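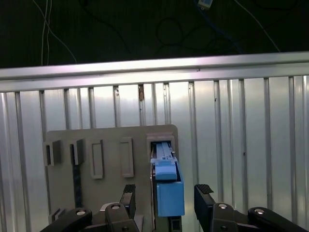 Fig. 1. Wrist camera view, slot panel. Blue block in the rightmost slot, fingers open either side.

Session 4 handout – Wrist cameras, slots and letting go
Shared workshop build, evening group. Notes by Danuta Szewczyk, bench time with Jacobus Shabalala

Bring: laptop, your own safety glasses, the hex key set you signed out in January. The arm is now called Plositau on the booking sheet, the panel is Clekimberg. Please use the names, "the grey thing" has caused two double bookings already.

Where we left off
Arm homes properly. Gripper opens and closes from the script. Camera is on the wrist and streaming to the Flesar laptop. Not done: repeatable insertion, cable tidy, any kind of error handling.

1. Reading the wrist view
Fingers come up from the bottom of the picture, one each side of whatever you are working on. Learn where the ridged pads sit when open, everything else gets judged against them.
Look at Fig. 1 again. The rail across the top isn't level in the picture, right end a bit higher. Don't try to square the wrist by matching the rail to the edge of the window. Use the slot rim closest to your target. I lost a whole evening to this.
Ribs on the white wall behind look as if they lean in toward the top. Perspective. A line finder will grab them before it grabs the panel so crop first, then look for edges.

2. Slots
Five along the upper half of the panel. Number them from the left, 1 to 5, as seen by the camera. Not as seen by you standing behind the bench (Jacobus).
1 and 2 – deep, dark inside. Camera gets next to nothing from in there. Don't threshold on the interior, use the rim.
3 and 4 – shallow, tall and narrow, pale inside. Easy to find, easy to mix up. 4 is slightly shorter.
5 – the bigger square mouth, upper right corner. Block is in this one in Fig. 1. All of tonights work is on 5.
If your code reports a sixth slot it has probly picked up the dark strip under slot 2. Mask it.

3. Approach and release
Work through in order, speed override at 10 per cent until somebody else has watched you do a full pass.
a) Move to standoff. Standoff is 32 mm out from the panel face, measured from the pad tips.
b) Check the wrist is square to the slot rim.
c) Creep in. Watch the gap between block and pad on both sides.
d) Seat. Stop on the current limit, not on position.
e) Open fully. Wait. Then back straight out along the same line you came in on.
Most common fault last session was (e): opening partway and backing off with one pad still touching. The block gets dragged and you blame the slot. Open ALL the way.
Second most common – rotating the wrist before the fingers are clear of the box part of the block. It's wider than the part that goes up into the slot. Clear it, then turn.

4. Lighting
Light is mostly from above. Rail gets bright, panel and gripper stay dim. Auto exposure will chase the rail as soon as it's in view and the panel goes muddy. Lock exposure with the camera pointed at the panel, write the value in the Mazurek log book, leave it. Blue against grey is easy in colour and much worse in greyscale, so do the block mask before you convert.

5. Cables
Loose ones hanging up behind the rail, white and black, plus the blue one with the light blue connector. Ignore them in the vision code, crop at the rail. In real life don't ignore them. Keep the arm below rail height, the soft limit is set in the config and I don't want to see it commented out again.

6. Linkage check
Power off, e-stop in. Go over the silver screws on the gripper links, snug only. Move the fingers by hand, feel for slop. Both sides should feel the same. Pads: wipe with a damp cloth, no solvent.

Exercise for tonight
In pairs. One drives, one logs, swap after 10 inserts. Log for each: seated y/n, stop current, which pad touched first. Save a wrist still at step (e) every time, same moment, before backing out.

Homework
Write the mask for slot 5. Run it over the 1,000 stills in the shared folder and bring me the ones it gets wrong. Fails are more usefull than a percentage.

Next session: slot 3, then error handling if we get there. Roller door comes down at 9:30 pm, start packing up before that.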